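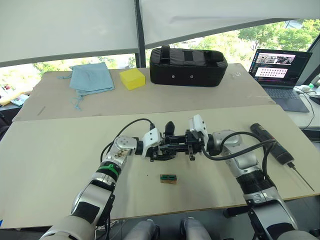
Clollow Project – Two-Arm Handling of Small Parts
Progress report to the Mayrhofer Foundation
Reporting period ending in February

Status of this report

This report covers the second work package, handover of small objects between two arms. The work package is behind plan. The delay comes from a contact between the two grippers during a handover run and from the time we needed to understand it. We informed the foundation by a short message after it happened, and we promised a fuller account with the next regular report. The larger part of this text is therefore about the contact. The other activities are at the end.

No person was hurt. The arms are in use again, but only at reduced speed and only with an operator who holds the stop button.

What was planned

The task in this work package is simple to describe. A small block lies on the table. One arm picks it up, brings it to the middle, and the other arm takes it over and puts it down. The block is small compared with the fingers of the grippers, so both hands have to come very close to each other, and for a short time the fingers of one must reach between the fingers of the other. With larger objects, as in the first work package, there was always enough material between the hands and this situation did not appear.

At the time of the incident we had completed 326 handover runs. Most of the earlier ones were done with the object held high above the table. In the later ones we had started to do the handover low, just over the tabletop, as this is what the application partner Nernar needs for its sorting stations. In a low handover a dropped part stays where it is and can be picked again, while a part dropped from higher up often jumps away.

What happened

The run was one of the low ones. The left arm came to the block first and the right arm was supposed to wait at the side until the left had closed. The right arm did not wait. It started its approach while the left gripper was still open and moving, and the fingers of both grippers went into each other. Both arms were still trying to reach their targets, and each one was pushing against the other. The force limit of the left arm reacted and this arm stopped. The right arm continued to push for a short moment, until the operator pressed the stop.

After the stop the fingers were hooked together. Our first reaction was to open both grippers from the software, and I must report that this was a wrong decision. One of the grippers opened against the other one and a finger joint was loaded sideways, in a direction for which it is not made. We believe that a part of the damage comes from this moment and not from the contact itself, but we cannot prove it. The correct way would have been to switch off the power of the hands, support both arms, and separate the fingers by hand. It is now written like this in the lab instructions, and it stands on a sheet next to the operator's place.

Damage

One finger of the right gripper had a bent pin at the joint and did not close completely. One finger of the left gripper had a torn tip cover. The pin was replaced from our own stock. The tip cover had to be ordered, and the delivery was slower than the supplier had promised to us.

The arms themselves passed the check of the joints. We also checked the cables, which on our arms run outside in free loops to the wrists. They were not damaged, but we noticed that a loop can be caught when the wrist turns far to the outside. This has no connection with the incident. Still, we would like to correct it before the faster tests begin, and on the left arm a strap is already in use. A proper cable guide is being designed.

Cause

It took us longer than expected to find the cause, and in the first days we looked in the wrong place. We suspected the camera. The lab has a large window directly behind the tables, and in bright daylight the contrast on the tabletop changes a lot. We had seen before that the position of the block was estimated wrongly when the sun was low. For this reason we repeated the recorded camera data through the detection program several times, with blinds up and blinds down in the comparison recordings. The block had been found correctly in the run with the contact. The error was not there.

The real cause was in the waiting signal between the two arms. In Proreo, the coordination software that we develop in this project, each arm sends a message when it has finished a step. The right arm waits for the message "closed" from the left one. The message had a run number, so that an old message could not be mistaken for a new one. But when a run was interrupted and started again by the operator, the run number was not increased. The "closed" message of the interrupted attempt was still in the queue, and the right arm accepted it as valid.

In the incident the operator had interrupted the run shortly before, in order to move a cable which was lying on the table too near to the working area. This is a normal and correct action. The operator made no mistake. The restart was the condition under which the fault appeared, and it could have appeared earlier. When we searched the logs, we found two older restarts where the right arm had also started too early. Both times the handover was done high above the table, the distance between the hands was large, and nothing was touched. We had not noticed anything. A regular look at the logs would have shown us the problem before any damage, and this is a point where our work was not careful enough.

A second weakness made the result worse. The protection against contact between the arms was working with simplified shapes of the grippers, in which the fingers are not included one by one. With these shapes every low handover would be refused as a collision, so the protection was turned off for the last part of the movement. The decision to turn it off was written in the test plan, but there was no other protection in its place.

Corrections already made

The run number is now increased at every start, also after an interruption, and the queue is emptied before an arm moves. In addition each arm checks the real finger position of the other one before it approaches, so a message alone is no longer enough to begin.

The force limit now acts on both arms together. If one arm stops, the other one stops too. I find it difficult to explain to the foundation why this was not so from the beginning. The two arms were set up at different times as separate systems, and the connection between their stop functions was on the list for a later stage.

For the low handover we have introduced a waiting distance of 50 mm between the hands. The second hand stays outside this distance until the first has closed and stands still. It makes every run slower. For Nernar the speed is important, and we have told them that the value will be discussed again when the detailed finger shapes are available.

The operator instructions were rewritten, with a separate page on hooked fingers. Everybody who works at the tables has practiced the separation by hand with the power off. Lone work with moving arms was already forbidden on Sunday and in the evening. It is now forbidden at all times.

Corrections still open

The detailed finger shapes for the contact protection are not finished. A first version works, but it is too slow to be calculated during the movement. Until this is solved, all low handovers are done at reduced speed.

The cable guides for the wrists are drawn but not made.

We also want to have the logs examined automatically after every session, with a warning when an arm has moved before its condition was true. The program exists as a draft and was tested on the old logs, where it finds the incident and both of the earlier cases. It also gives some false warnings, mostly after an operator has moved an arm by hand.

Other activities in the period

During the repair of the grippers we used the time to prepare the test objects and to clean up the recorded data. The recordings can now be viewed together with the finger signals on one time line, which was a great help in the search for the cause. It would have been useful to have this earlier.

The tests with soft objects, such as cloth and sponge, have not begun. They depend on the repaired tip covers and will move to the next period.

Budget and schedule

The cost of the spare parts is small and is covered by the consumables line. We do not ask for additional money. The working time is the larger loss. Most of it was spent on the search for the cause and could not be recovered with other tasks.

We ask the foundation to agree that the demonstration for Nernar is moved to the end of the next reporting period. Nernar has been informed and has no objection, provided that it can see a low handover at full speed on that day. At present we cannot promise full speed, and we have told them so. If the detailed finger shapes are not fast enough in time, we would show the low handover at reduced speed and the high one at full speed, and we would like to know from the foundation if this is acceptable as fulfillment of the milestone.

The incident record, the log extracts and the new operator instructions are attached to this report as separate files.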